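### 4.2 Planning around the sink

Of all the kitchen tasks in Trurthorpe, our simulated test suite, stacking bowls beside the sink taught us the most. It looks easy on paper. Pick up a small bowl, carry it to a larger one, set it down inside. But the arm has to fold itself over a deep basin and under a row of wall cabinets, and a planner that only looks for the shortest path in joint space loves to swing the elbow straight up into the cabinet doors. This is exactly the kind of problem the Prirnholm planner was built for, and we were delighted to see how much the two-stage search helps!

The first stage samples grasp poses on the bowl rim and throws out any pose that leaves no free elbow position for the carry. The second stage plans the carry itself, with the held bowl attached to the gripper as a collision body. We cap the search at 2000 samples per query. Everything runs on the same controller settings as in Section 4.1; no gains were tuned for this task.

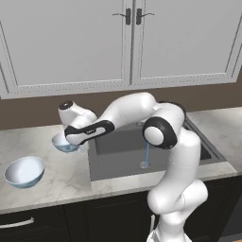
**Figure 3.** Bowl stacking in simulation. The arm reaches over the sink with the small bowl at the gripper; the larger bowl rests on the counter at left.

The pose in Figure 3 shows why the elbow matters so much. With the gripper near the left side of the sink and the elbow on the right, the upper link has to span the basin, and small changes at the shoulder become large motions at the bowl. Our cost term therefore penalizes bowl speed directly (Eq. 7), which gave smoother carries than the joint-speed penalty in our first version.

The water stream is rendered but has no collision geometry, so the planner is free to cross it. It does matter for perception, though. The Clamosach pose estimator works on depth alone, and a thin stream in front of the basin wall can leave a narrow strip of bad points. We mask the strip before fitting the bowls.

We ran 449 episodes with random bowl positions. The full planner placed the small bowl inside the large one in 85 percent of them. Most of the misses came from grasps that slipped during the final lowering motion, when the rim of the held bowl touched the rim of the other one early. A short compliant phase at contact seems a promising fix, and we are already testing one.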